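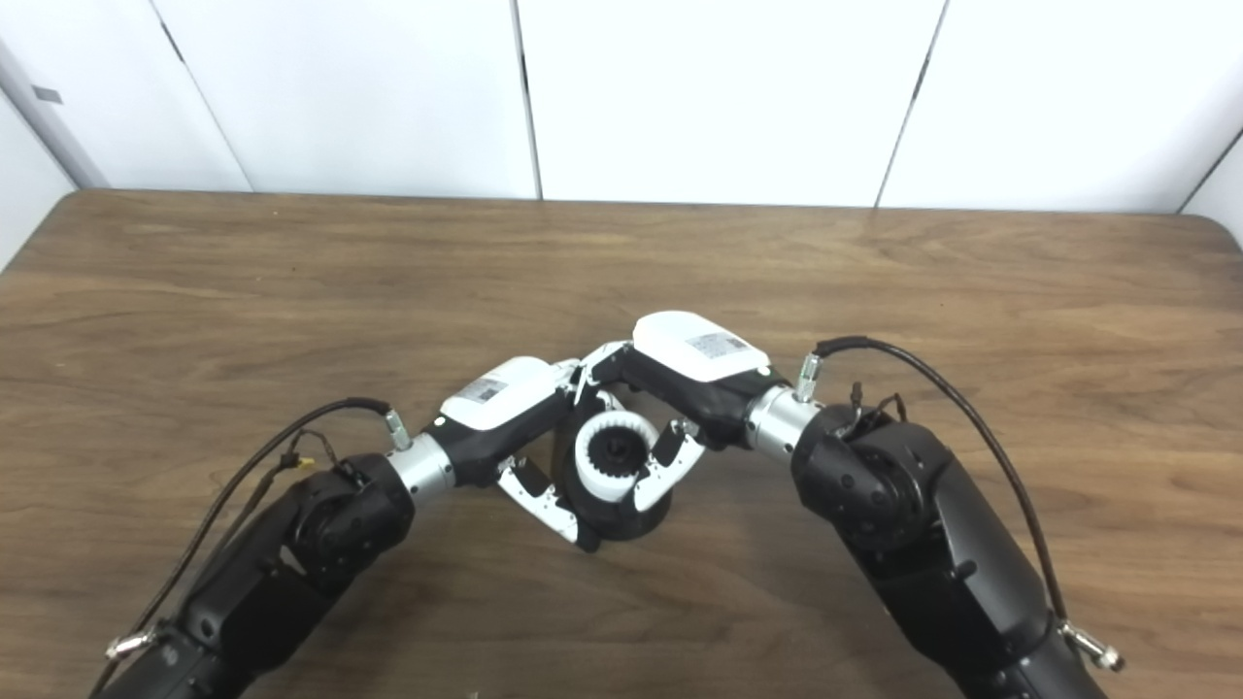 Is the Brullik two-arm kit worth the money if you already own a single arm? For regrasping and handover work it is, and for plain pick and place it is a waste of table space.

I have had the kit since July and have put 3794 logged cycles on it, most of them on small round parts that need to be held from both sides. A single arm with a parallel gripper does badly on those. It gets one good grip, and any change of orientation means setting the part down and picking it up again. With two grippers facing each other over the middle of the table, one side holds and the other side adjusts.

The fingers are the best part of the package. They are linkage driven and stay slim toward the tip, so two of them can work close to each other on a part smaller than either gripper body. The upper fingers still get in each other's way. The Brullik planner treats finger overlap as a collision by default and will refuse the move. I relaxed that margin to 3 mm and stopped getting refusals on parts I know will fit. I would not go lower without watching every run.

Cables are the weak point. Each gripper is fed by a thick black cable from a connector next to the wrist collar, and it needs a wide arc to survive wrist rotation. Plan clearance on the outside of both arms. My first routing was too tight on the right side and the gripper dropped off the bus at full roll. The manual gives a minimum bend radius but no drawing – one picture would have saved me an evening.

Calibration between the arms is done with the Slanina routine, sold separately, and I can't recommend skipping it. The routine asks for 6 touch points per arm. With it, a handover of a ridged part succeeded in 98 percent of my cycles. The failures were almost all one type: the second gripper closed on the edge of the ridge and tilted the part on contact. A slower final approach helped more than extra grip force did.

Software is adequate. The Jakemley driver exposes joint state and gripper width, and the timestamps are consistent across both arms. It does not expose motor current on the fingers, so contact has to be guessed from position error. Support says this is planned. They said the same in the previous release notes.

Vision is up to you. I use an overhead view and find that the grippers hide most of a small part once both are closed, so pose has to be estimated before contact and carried forward. Anyone expecting to correct visually in the last few millimeters should budget for a second viewpoint.

I also looked at the Drulilel bundle. Lower price, simpler mounting, much thicker fingers. Fine for boxes.

Next I want to try threaded caps, which will need wrist rotation under load and probably another round with the cables.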